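Road trip tips, packing the car edition

Quick ones before we head out in March. Pack the heavy stuff low and right behind the seats. Cooler goes in LAST, you'll want it at every stop. Soft bags beat suitcases — they squish into the gaps. Chargers in a ziploc, front seat, or you will be digging for them at a gas station.

Snacks: no chocolate, trust me. Oreos fine. Freeze 2 water bottles overnight and skip the bag ice. They melt, you drink them.
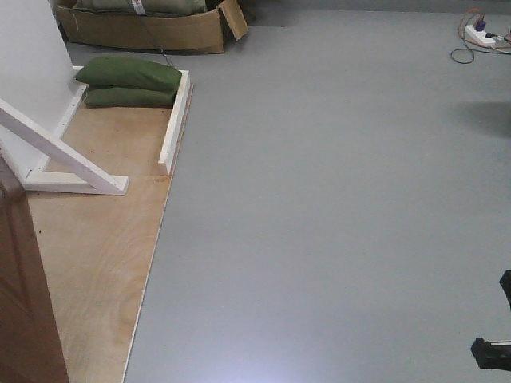
Check tire pressure in the morning, tires cold. Number's on the sticker inside the drivers door. Spare too, everybody forgets the spare.

Download your maps at home on wifi. Signal drops out past Lennox and stays gone for a good while. Paper map in the glovebox anyway.

Trash bag hung off the headrest, empty it evry fill-up. Wet wipes in the door pocket. Keep a roll of quarters for tolls and parking.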